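Dalance opens its furnished training floor to visitors

Grimshaw, Nov 25, 2023 – Dalance, a company working in household automation, has opened its training floor in Grimshaw to the public for the first time. The open day was organized together with the furniture supplier Genetti and the software firm Lokasari. In total 265 visitors came through the doors, among them families from the neighbourhood, college students and people who work in home care.

The training floor has a surface of 400 square metres and is furnished like a home. Operators there carry out ordinary household tasks with hand-held grippers, and the recordings from these tasks are later used for teaching robots. During the open day the work continued as on a normal day, so that visitors could follow it from close by and put their questions to the team.
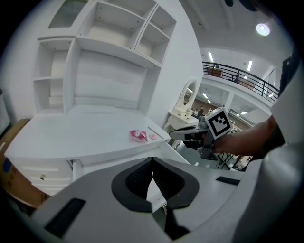 Hand-held grippers at work beside a white desk and hutch on the Dalance training floor.

The programme of the day was made of short demonstrations, each followed by a talk with the operators. Many visitors wanted to know why a company in robotics spends so much time with desks, drawers and shelves. The answer of Dalance is that these are the places where people keep their small belongings, and a helper in the home must be able to reach them without damage to the furniture or to the things inside.

Lokasari presented the software which sorts the recordings and removes those of poor quality. According to the company, 1000 recordings were checked in this way in the weeks before the open day, and 200 of them were sent back to be done again. The visitors could see on a screen how a good recording is different from a weak one.

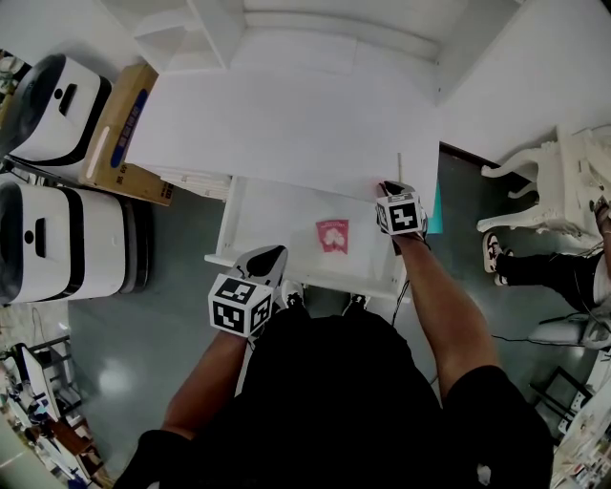 Drawers are one of the subjects to which Dalance has given the most attention this year. A drawer can be stiff, it can be opened too far, and a light object inside can slide to the back where it is difficult to grasp. In the demonstrations the operator works with one gripper in each hand, and a small pink packet lying in the open drawer shows the size of object that is of interest. The white marker cubes mounted on both grippers are used to follow the position of the tools during the task. This was the part of the visit that brought the most questions, especially from the students.

Genetti has agreed to continue its support of the training floor and will supply further pieces of furniture for the bedroom and kitchen areas. Dalance wishes to thank both partners for their contribution, and all visitors for their interest and their patience at the entrance.

Because of the good response, Dalance is planning a second open day. Schools and community groups that would like to arrange a visit before then are invited to write to the Dalance visitor office in Grimshaw. Visits are free of charge, but places must be booked in advance.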